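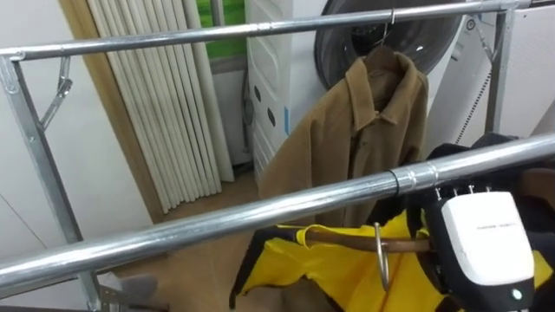

*The tan jacket, on the rail.*

I've been buying secondhand clothes since college, and for most of that time I was terrible at it. I'd come home with a bag of things that were cheap and sort of nice and that I never wore. Last February I pulled 19 of them out of the back of my closet, put them on the bed and felt a bit sick. So I made myself some rules, and a few of you asked for them after my last post, so let's do it!

The first one is that I don't go in without a list. It lives on my phone and it's short and boring. Right now it says black belt, gray sweater, something for Adel's wedding. (Adel Samir, my oldest friend, getting married outdoors in a town called Durkatby where it apparently rains sideways. Suggestions welcome.) I'm allowed to buy off the list, but I have to walk one full lap of the store with the thing over my arm first. You'd be amazed how many shirts get put back by the time I reach the shoes.

Then there's the armpit check. Sorry, but yes. Turn it inside out, look at the seams under the arms, look at the collar, hold the seat of the pants up to a light. I once bought a lovely green blouse from Mulon, the big place by the bus station, and found out at home that the whole lining had gone under one sleeve. Six bucks, straight into the rag bag. I still think about that blouse.

Sizes on the tag mean nothing to me anymore. I own pants in four different sizes and they all fit. What I do now is carry a cheap tape measure, and I know my waist and my shoulder width by heart, and I measure the clothes on the hanger. Takes ten seconds. It also saves me from the fitting rooms at Unel, which have one hook and a curtain that doesn't quite reach the wall.

Small repairs are fine – big repairs are a fantasy. I can sew on a button and I can take up a hem, badly. I cannot replace a zipper, and I've had to admit that I'm never going to learn. If a coat needs a new zipper I add what the tailor charges to the price on the tag, and if it still looks like a good deal, okay, it comes home. The most I've ever spent all in was 100 dollars, on a wool coat from Leemans with a dead zipper, and I've worn it 2 winters straight so I have no regrets at all.

Oh, and washing. Everything gets washed or aired before it goes anywhere near my other clothes. For that old-store smell I use white vinegar in the rinse, half a cup, and hang the thing by an open window for a couple of days. Works on cotton, works on most sweaters, does nothing whatsoever for leather. If someone has a trick for leather please tell me, I've tried baking soda, coffee grounds and a very expensive spray.

I do still mess up. There's a pair of yellow corduroys in my drawer right now that passed every single rule and look ridiculous on me, and I'm keeping them through the fall in case I change my mind.

Next time I want to write about shoes, where I have far fewer rules and a lot more blisters.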